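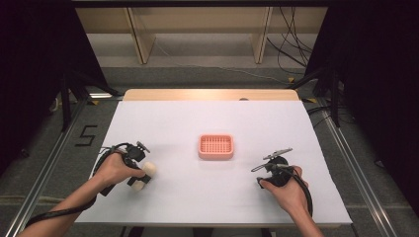 Gorazd Kadrić would like the finger pads to be checked before every session and not once a week, and he says a rule which is read only on Sunday is a rule for Sunday. His remark came during the open comment period, and it changed the text of the new guideline more than any other comment we received.

WISTTHORPE — Clodia, the working group on good practice for hand-held grippers, today publishes the second edition of its guideline for teams who record manual tasks for robot training. The guideline is free to use. It covers the condition of the tool, the preparation of the table, the position of cables, and the notes that must be kept with each recording.

The first edition appeared in February and was tested at two sites, Wurnlow and Ejigu. Together the two sites made 3,000 recordings under the old rules. The reports from both sites agreed on one point: the rules for the data files were clear, but the rules for the tool in the hand were too short.

"We wrote many pages about file formats and only half a page about the thing that touches the object," said Getachew Chala, editor of the guideline. "A person who picks up a gripper in the morning must know what to look at. In the first edition we left this to their experience, and experience is different from one person to the next."

The main change is the tool check. Before each session the operator opens the fingers fully, with nothing between them, and looks at the inner face of both. Tape or film on a gripping face that is torn, frayed or peeling must be written in the session note.
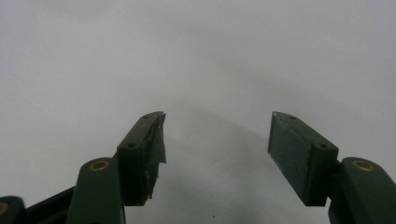 The two sides have to be compared with each other, and a difference in surface between left and right is recorded even when the gripper closes normally. The guideline does not say that a worn surface must always stop the work. It says that the person who later uses the recordings has the right to know about it.

Other changes in the second edition are:

Cables. A cable that goes from the gripper along the forearm must leave the wrist free to turn. The operator tests this with a full turn in both directions before starting.

Mixed tools. Two grippers with different fingers may be used in the same session. The type of finger is noted separately for the left and the right hand.

Table. The work surface should have one plain color, and objects that do not belong to the task are put away from it.

Rest. After 20 minutes of continuous work the operator puts down both tools. The pause lasts 7 minutes or longer, and it may not be moved to the end of the day.

Some members asked for a fixed limit of wear, given in millimeters. The group discussed this for a long time and did not accept it in this edition, as there is not yet a simple way to measure a soft pad on site — the question stays open and will be taken up again.

Teams that already follow the first edition have 8 weeks to change to the new one. Recordings made before this do not need to be repeated, but their notes should name the edition which was in use.

Comments on the guideline can be sent in writing to the Clodia office in Wistthorpe. Printed copies are available there on request.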